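Toleo 工作室十一月碰头会记录

地点:Prirusbridge 二楼大间,就是靠楼梯那间
时间:下午四点开始,说好四十分钟,最后拖到天黑
到场:蔡思涵、颜卓然、我(记录),后半程隔壁做版画的两位也过来听了一会儿
没来的:小唐请假,她提前在群里发了意见,我贴在相应的地方了

先说一句,上次的记录有人嫌太像公文,看了两行就关掉了,所以这回我就照大家说话的样子写。哪句写得不对直接在文档里改,改完吱一声,别偷偷改(上回"储物柜"被谁改成"储物鬼",到现在也没人认)。

一、上次说的事办得怎么样

窗边那排插座修好了。卓然自己盯着师傅弄的,顺便把墙角那个一直松的面板也换了。思涵问发票在哪儿,卓然翻了半天手机,说在另一个手机里,会后补。

门口的地垫还没买。我认领的,我的错。我看中一块深灰的,思涵觉得深灰的显毛,她家有猫,身上永远带着一层白毛来上班,所以她坚决要浅色。卓然说浅色下雨天就是灾难。讨论了有一阵子,最后定米灰带纹路的,谁也不太满意,那就它了,我这周下单。

公用的那套螺丝刀少了一把小十字,大家回去翻翻自己的抽屉和包。我怀疑在我这儿,但我翻过两遍没有。小唐在群里说她上个月拿去拧过眼镜,"拧完肯定放回去了",语气不是特别坚定。

二、大桌子

这是今天的正题,也是吵得最久的一项。

桌子的来历新来的人可能不清楚,我写两句。刚搬进 Prirusbridge 的时候我们没钱,从 Plilwood 收了他们换下来的浅色木桌面,拼起来用,当时说先凑合一个冬天。现在是第几个冬天我就不算了。拼缝是斜着过去的,写字写到那里笔尖会顿一下,放杯子得躲着放。前面那条边磨得厉害,一块一块的磕痕,桌角也缺了。思涵的毛衣袖口在那个角上勾过线,她特意要求写进记录。

卓然的意见是别换,修。他说桌面本身好好的,木纹也好看,打磨一下边,补补缺口,再上一层木蜡油,又能用很久。他去问过 Shao 那边的木工师傅,上门打磨加补边,一口价 590,材料含在里面,做完要晾一晚上才能摆东西。

思涵的意见是换,换一整块的。她的理由主要是那条缝。她裁纸裁卡套都在那张桌子上弄,尺子压过缝的时候会翘,裁出来就是歪的。她还现场拿了张废卡纸演示,裁出来确实歪,不过卓然说那是她手歪,两个人为这个又来回了几句,我就不记了。

我自己是偏修的。一整块那么大的桌面,楼梯拐角就上不来,当初我们搬沙发已经见识过了,沙发最后是从窗户吊的,吊的时候楼下卖水果的老板一直站在那儿看,看完送了我们一袋橘子。思涵听到沙发两个字就松口了。

小唐在群里的原话:"修吧修吧,别搬了,我腰还没好。"

定下来的做法:先修。师傅来之前桌上所有东西要清空,桌腿那边也腾出来,让人家能钻进去看。拼缝请师傅看看能不能填平,填不平的话就在裁东西那一侧垫一张大切割垫,切割垫的钱从公用里出。思涵说要最大号的那种,绿的,不要黑的,黑的看不清线。行。

日子还没敲定,卓然去约,尽量挑大家都不赶活的时候。约好提前2天在群里喊。

三、桌上的东西归谁、放哪儿

这一项本来我以为五分钟就能过,太天真了。

起因是要清桌子。一说清桌子,就发现桌上有一半东西说不清该收到哪里去。思涵建议干脆趁这次立个规矩:收工的时候桌面上只留公用的,个人的一律进自己的格子。卓然反对"一律"这两个字,他说他第二天接着干的活,晚上收进去早上再摆出来,纯属折腾。后来折中成这样:

在做的东西可以留在桌上过夜,但是要推到靠后的一侧,前面留出一条空的来,早来的人好坐下。

水瓶可以放在白柜子底下那块空当里。柜子是架高的,下面反正空着,瓶子立在那儿不碍手。瓶身上写名字。我在这里再强调一遍写名字,透明瓶子长得都一样,我上礼拜喝到一瓶味道很奇怪的,后来知道是思涵泡的陈皮,泡了多久她不肯说。

充电线、电源线用完从桌面上收走。那根沿着桌子后边走的黑线先不动,等桌子修完统一用线夹固定。卓然手上有剩的线夹,他拿来。

遥控器归卓然管。就是黑色的、带两根天线那个,用完天线折下去,别支棱着,我胳膊肘扫到过一次,吓得我赶紧看摇杆有没有歪。卓然说没那么娇气。没那么娇气也请折下去,谢谢。

零碎小件,什么夹子、垫片、掉下来的不知道是哪儿的小金属件,一律放进桌角要摆的那个小铁盒。铁盒我从家里带,装过曲奇的,洗干净了。金色的那种小东西尤其容易滚到缝里去,看见了就顺手扔盒子里,别问是谁的,盒子满了大家一起认领。

电脑不归这条管,谁坐那儿谁的电脑就在那儿,走的时候带走。

隔壁版画的朋友插了一句,说他们那边的规矩是每张桌子贴一张纸,写着什么东西可以过夜。思涵眼睛一下子亮了,说她来画!她要画成一张小地图。我觉得挺好,就是怕她画着画着变成一个大工程,上次画值日表画了三个礼拜,画完值日的人都换了。

四、卡片架

终于轮到我最想说的了,这一项是我提的,所以话会多一点,见谅。

我们接下来的小市集要摆摊,卡片是主打。一直以来卡片都是平摊在桌上卖的,客人要低着头找,拿起来看完又放不回原位,一个下午下来全乱了,卡套上还都是手印。这阵子我们试着用纸板做的阶梯架,一排比一排高,分成小格,卡片套着硬套竖着插进去,远远走过来就能看到卡面。金色的卡面放在浅棕色纸板上特别好看,这个是意外之喜,我原来担心纸板会显得寒酸,没有,反倒衬得卡面亮。

现在这个样子的架子就摆在大桌子上,大家开会的时候都上手试过了。意见我分开记。

思涵觉得格子宽了。卡片插进去会往一边歪,要是每格里只放一张,看着就懒洋洋的。她想在格子底下加一道浅浅的槽,把卡套卡住。

卓然觉得槽不用加,加槽就要双层纸板,双层就重,折起来也厚。他建议在架子背后多一块斜撑,让卡片整体往后靠一点点,靠住了就不歪了。他拿一块边角料比画了一下,我看着行。

我的意见是最上面一排要再高一点。摊位的桌子一般比我们这张矮,客人是站着看的,低了还是得弯腰。思涵说再高就容易翻,尤其户外有风。那天真要刮风怎么办?卓然说底下压东西,压一本厚书就行,或者里面塞一袋米。塞米这个主意大家都笑了,但是笑完都觉得可行。米要装在密封袋里,别招虫子。

小唐的意见:"颜色千万别刷白,就纸板本色!"全体同意,这条没有争议,是今天通过得最快的一条。

纸板从哪儿来也说了。Shao 有现成裁好的料,但是要按整包买,我们用不了那么多。楼下收快递的地方常年有干净的大箱子,思涵跟人家熟,说可以去要。我担心快递箱上有印刷的字,卓然说反着折,字折到里面去。那就先去要几个来试,试出来好用再说买不买整包。

数量上,摊位的桌面摆得下 4 个架子,中间还要留收钱和包东西的地方。卡片最多带 100 张,再多也摆不开,卖完就收摊吃饭去。思涵问万一一张都卖不掉呢,卓然说那也收摊吃饭去。

还有卡套。现在用的软套插在架子上会塌,竖不住,硬一点的立得好,但是贵,而且反光,拍照的时候一片白。我来找几种样品,下次带来当面插插看。手印的问题准备一块眼镜布就解决了,摊位上放一块,谁闲着谁擦。

标价签放哪儿没定。思涵想贴在每格前沿上,我怕撕下来的时候把纸板表层也带下来,卓然说做成小夹签夹上去。等夹签做出来看看再定。

五、谁坐哪儿

顺带说到的。大桌子修的那天,平时在大桌子上用电脑的人要临时挪一下。靠窗的小桌可以坐,就是下午太阳直晒屏幕,要拉帘子。沙发也行,腿上放个垫子。卓然说他可以那天在家干活,不占地方。思涵说那遥控器你也带回家。卓然说好。

平时的话,大桌子还是先到先坐,不固定位子。唯一的请求是坐在卡片架旁边的人手下留情,右手边就是卡片,伸手拿东西、甩胳膊、伸懒腰都当心点。插在上排的那些掉下来正好掉在桌沿外面,直接落地,角就磕了。我捡过,心疼。

下面是大桌子目前的样子,边上的磕痕和那条缝都在。 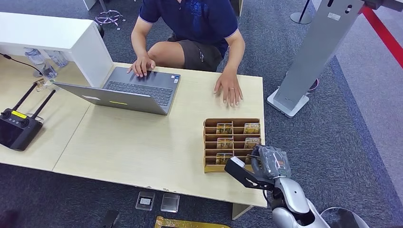
六、零碎

窗帘有一边的滑轮掉了,拉的时候要从左往右,反着拉会整条下来。已经下来过了。思涵有备用的滑轮,在家里哪个盒子里,她找。

冰箱里有一盒东西没有名字,颜色已经不好形容了,散会前当场处理掉。以后放冰箱写名字,写日期,跟水瓶一个道理。

暖气大概什么时候来,Prirusbridge 的物业说会在楼道贴通知。来之前大间晚上确实冷,穿短裤来的同志请自己考虑一下膝盖。小唐远程发了一个热水袋的表情,问要不要团购。愿意要的在群里接龙。

咖啡快没了。这次轮到谁买?翻了一下记录,轮到卓然。卓然说他上次也买了。再翻,他上次买的是茶包。茶包不算。

隔壁版画的朋友想借我们的大桌子用一个下午,晾一批印好的纸。大家都没意见,放在桌子修完以后,修完桌面平整,晾东西也好。我跟他们说了,要晾就别盖住卡片架,油墨沾上去可擦不掉。他们说回头送我们几张,我先谢过了!

七、各人要做的

蔡思涵:去楼下要纸箱;画"什么可以过夜"的那张纸(请控制规模);找窗帘滑轮;选切割垫,绿的,选好把链接发群里,我来付。

颜卓然:约 Shao 的师傅,问清楚拼缝能不能填;带线夹;做一个加斜撑的卡片架样品;买咖啡,咖啡豆,不是茶包;补发票。

小唐:养腰。有空的话把价签的字写了,她的字最好看。

我:地垫;曲奇铁盒;卡套样品;再找一遍小十字螺丝刀;把这份记录发出去。

八、下次

下次碰头等桌子修好再开,就在修好的桌子上开,到时候把卡片架的新样品、各种卡套都摆出来现场试。思涵提议试的时候模拟一下客人,一个人站着,一个人故意手很重地乱翻。卓然报名演手很重的客人。

散会的时候又站着聊了半天摊布的颜色,深蓝还是本白,这个没列进议程,我也没记全,大概是深蓝领先。有想法的直接在文档底下留言。

补记:螺丝刀找到了,在沙发垫子缝里。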